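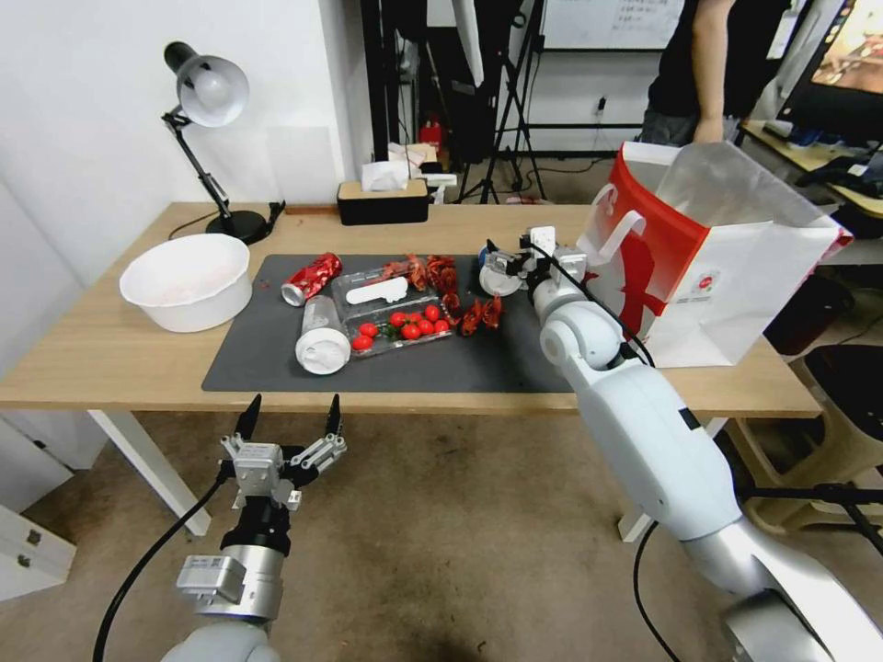
A crumpled can, a bottle and a clamshell: the usual candidates for the recycling bin.

How to Sort Your Kitchen Recycling Without Believing the Packaging

By Eimear Fitzgerald

I have read a lot of recycling advice, and most of it seems to be written by people selling bins. Before you buy a color-coded tower with three drawers, try sorting for a week with two paper grocery bags. That is all I used, and I have yet to find a reason to upgrade.

What you need

Two bags or boxes
Your local hauler's list of accepted items, printed out
A marker

Step 1. Get the real list

Skip the national websites. What counts is what your own hauler takes, and that changes from town to town. Mine takes bottles, jugs and cans, and turns down nearly everything else made of plastic. Look for a date on the list. The first one I found for our area was years old and still mentioned a drop-off site that has closed. Call if you have to. I was on hold for 12 minutes and got a straight answer in one.

Step 2. Stop trusting the triangle

The number inside the little arrows tells you what kind of plastic you have. It does not promise that anyone near you will take it. Clear clamshells are the classic trap: they may carry the same number as a drink bottle and still be refused, so check them by name on your list. If they aren't there, they go in the trash.

Step 3. Rinse, but don't go overboard

Empty the container, swish some water in it, shake it out. Leftover dishwater is fine for this. I have seen guides that call for hot water and soap for every yogurt cup, and I don't buy it. A jar of peanut butter is a harder call – scrape it with a spatula and give it one rinse.

Step 4. To crush or not to crush

Ask. Some plants sort by shape and want cans left whole, and if your state pays a deposit, the return machine may reject a flattened can. In our house they stay round. Caps are another local matter. Our list says to leave them on, and my sister's, one county over, says to take them off.

Step 5. Keep the small stuff out

Candy wrappers, chip bags, bread ties and straws go in the trash almost everywhere. So do plastic grocery bags, unless a store near you has a collection box, and I would ask the manager where that box ends up before feeling good about it.

Step 6. Write on the bags

Use the marker. Put YES on one bag and the five things your family gets wrong most often on the other. Ours currently says wrappers, clamshells, pizza liners, straws, receipts. Tape the hauler's list inside a cabinet door and check it again in April, when ours usually puts out a new one.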